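We use cookies to remember your settings. Accept | Manage

Dye bench notebook, Tristusley
July 2, 2026

Third go at the green. The last two dips came out patchy on the wool, fine on the cotton. Pot at 400 g fiber, weld first, then the indigo overdip. Forgot to write down the alum again, think it was the same as batch 506 but don't quote me.

Notes so far:
- weld bath pulled off the heat early, color a bit thin
- wool skeins wetted out overnight, cotton only an hour (too short)
- indigo vat smelled right, surface coppery, pH strips are out of date so who knows
- what I'm after is a two-tone check, darker green lines over a lighter ground, like a plaid blanket on a bed
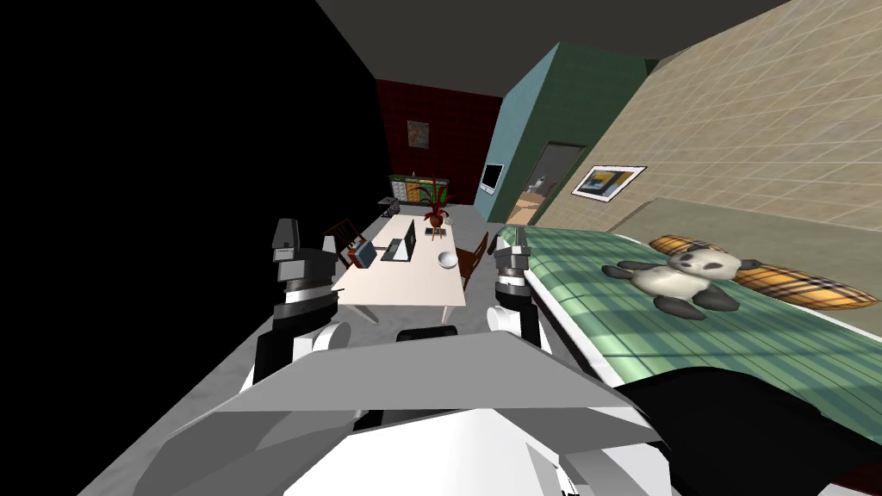 Second dip

Held the vat at 35 C. 2 dips, short ones, ten minutes airing between. First skein went teal and I nearly binned it, then it settled down to a proper leaf green once it was rinsed. Second skein darker at one end where I tied it too tight. Retie looser!! Figure-eights, not knots.

Cotton took the blue and hardly any yellow. Needs a tannin step befor the alum, I keep skipping it. Order more oak gall from Lenihan, the Dresgate stuff is all dust.

Lightfastness cards from December are still in the window. Weld strip holding up well, the onion skin one has gone to beige. Pull them at the end of the month and staple in here. 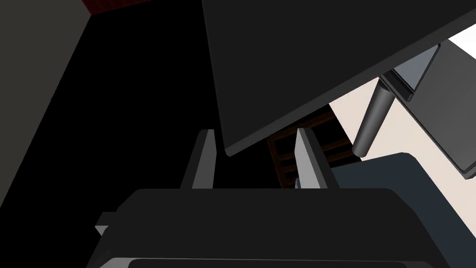 Ewurabena Wumbei thinks the tight end is a scouring problem, that there was still spinning oil in the wool and the ties only made it worse. Wants me to scour a test skein twice and dip it next to an unscoured one. Fair enough. Will do that tomorow with the leftover Mater yarn, same vat if it's still alive, feed it tonight.

Also buy pH strips.

3 shares | 2 comments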